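Drei Stunden auf der Holzbank, oder: mein erster Tag als Zuschauer im Gericht

Also gut, ich hab's getan. Seit Jahren sage ich, dass ich mich mal in eine öffentliche Verhandlung setzen will, und jetzt im Januar hatte ich endlich einen freien Vormittag und keine Ausrede mehr. Amtsgericht, zweiter Stock, Strafsache wegen Betrugs. Ausweis zeigen, Tasche aufs Band, Gürtel ab (ja, wirklich), und dann sitzt man da und traut sich kaum, das Hustenbonbon auszupacken.

Angeklagt war ein Mann Mitte dreißig, der über eine Kleinanzeigenseite gebrauchte Espressomaschinen verkauft hatte. Die Maschinen gab es nie. Vier Käufer, zusammen 3278 Euro, und einer davon hatte allein 1694 Euro überwiesen, für eine Siebträgermaschine plus Mühle. Ich hab selbst schon mal fast so viel Geld an einen Unbekannten geschickt, mir wurde auf meiner Bank ein bisschen warm. 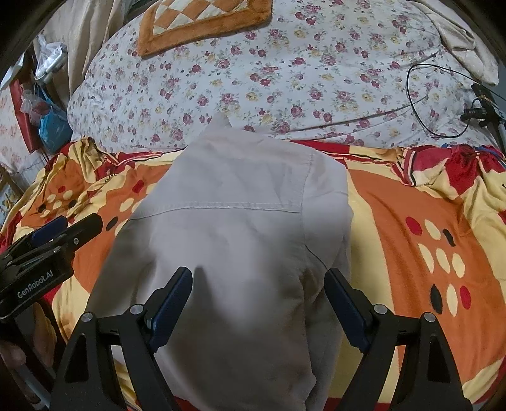 Die Zeugen

Den Anfang machte eine ältere Dame, die so leise sprach, dass der Richter sie zweimal bitten musste, näher ans Mikrofon zu rücken. Sie hatte 700 Euro verloren und entschuldigte sich dafür! Beim Richter! Der hat das sehr nett gemacht und ihr gesagt, sie müsse sich für gar nichts entschuldigen.

Danach kam der Herr mit der Siebträgermaschine, und der war vorbereitet. Ein Ordner mit Registern, jede Nachricht ausgedruckt. »Am Abend schrieb er, das Paket sei unterwegs«, las er vor, und dann noch mal fast dasselbe von der Woche darauf, und irgendwann hat die Verteidigerin gefragt, ob man das abkürzen könne. Konnte man nicht. Er hat alles vorgelesen.

Der Angeklagte hat übrigens gestanden, gleich zu Beginn. Das wusste ich vorher nicht: Auch mit Geständnis werden oft noch Zeugen gehört. Ich dachte immer, dann ist Schluss und alle gehen heim.

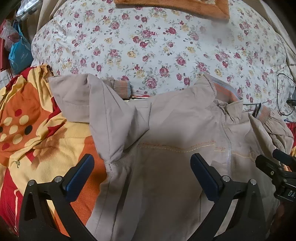
Stammtisch Gerichtsbesuche, Kulturverein Plurnton

Auf die Idee gebracht hat mich nämlich unser Stammtisch, und dort besonders Haris Vasić, der schon viel öfter in solchen Sälen gesessen hat als ich. Sein Tipp war, vorher am Aushang zu schauen, was verhandelt wird, und nicht mitten in der Sitzung reinzuplatzen. Hab ich brav befolgt. Dass die Bänke so hart sind, hätte er ruhig auch erwähnen können.

Das Urteil: zehn Monate auf Bewährung, dazu 40 Sozialstunden, und das Geld muss er zurückzahlen. Die ältere Dame war da schon weg, ich hoffe, jemand hat sie angerufen. Auf dem Flur haben wir Zuschauer (wir waren zu dritt) noch eine Weile diskutiert, ob das nun mild war oder nicht. Ich bin mir bis heute unsicher. Nächstes Mal nehme ich ein Sitzkissen mit.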